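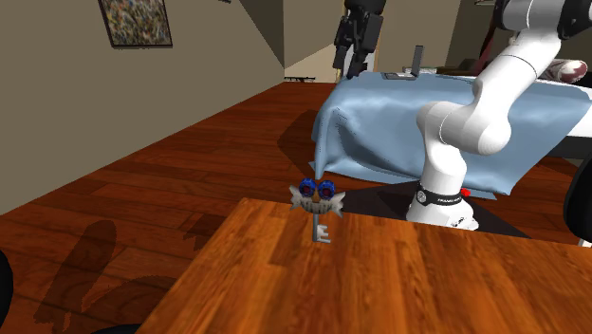

Fakir releases second EP, "Clalamside"

Menaka Patwary, the singer and producer who records as Fakir, has a new EP out this month. It is called "Clalamside" and has five tracks. Drerkitz, the small label that put out her first record, is handling the release, with downloads and streaming available now and a short cassette run to follow in February.

Patwary grew up in a house where her father played harmonium most evenings and her older brother played garage records through the wall. She started making beats at fifteen on a family computer and sang at weddings for pocket money. The name Fakir came from a nickname an aunt gave her when she moved out with one suitcase and a keyboard. She kept it when she began uploading songs.

Her first EP, "Vodisside," was recorded in a spare bedroom and came out with no press at all. The opening track, "Slow Ferry," was picked up by two college radio shows and then by a late-night mix series, and that led to her first shows outside her hometown. By the end of that year she had played 30 dates, most of them as a support act.

The new songs were written between those shows. Patwary says she would record a vocal idea on her phone in the van, then build the rest at home. She came back with 40 sketches and took most of a winter to cut them down. "I kept the ones I could still hum a week later," she says. "A few of the others had better sounds on them, but I couldn't remember how they went."

"Clalamside" is slower than the first record. The drums are lower in the mix and there is more live playing, including bass on three of the five tracks and a borrowed harmonium on "Second Landing." Patwary sings in Bangla on that one and on the closer, "Rooms to Let." The single, "Copper Line," is the fastest song here and the closest to her older material. It has been part of her live set since last spring, though the words to the second verse have changed.

She mixed the EP herself over six weeks, then handed it over for mastering. An early version of "Copper Line" ran past seven minutes. The finished one is under four.

The cassette is limited to 235 copies, each with a fold-out lyric sheet that has English translations of the two Bangla songs. Copies ordered from the label come with a download code for the demo of "Slow Ferry." There are no plans for vinyl at this point.

A run of small shows will follow the cassette, with Patwary on keys and vocals and a drummer joining her for the first time. Doors are at 7:30 p.m. for all of them, and the dates will be posted on the Drerkitz site once the last two venues are confirmed. Readers on this list will get the presale link by email the day before general sale.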